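Robotics club, project notes

Oct 27, 2021

Our club project this term is teaching an arm to pack snacks. The arm comes later. First we record ourselves doing the job by hand, with a gripper in each fist, and so far I have 45 recordings saved. Kastriot wants 102 before we train anything. The blue fish tofu pouch is my least favorite item because it swings when you hold it by a corner. 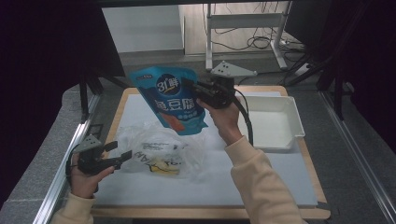
Slower on the lift, Kastriot Kadrić keeps telling me, or the arm will learn to rush. He went through my first batch and threw out 9 for that. Fair enough — I was hurrying to get to lunch.

The clear bag is the other problem. It wrinkles, it sticks to itself, and one jaw always seems to catch the wrong layer. I now keep both grippers low over the board and wait a second before I start a move.

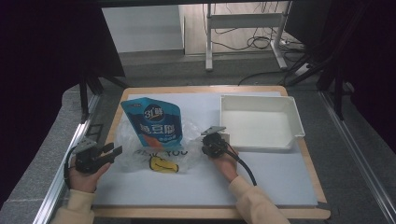

Piyumi Munasinghe thinks we should drop bags completely and do boxes until June. I'd like to give them three more sessions. We vote at the next meeting, and I still have to rename all my files before then.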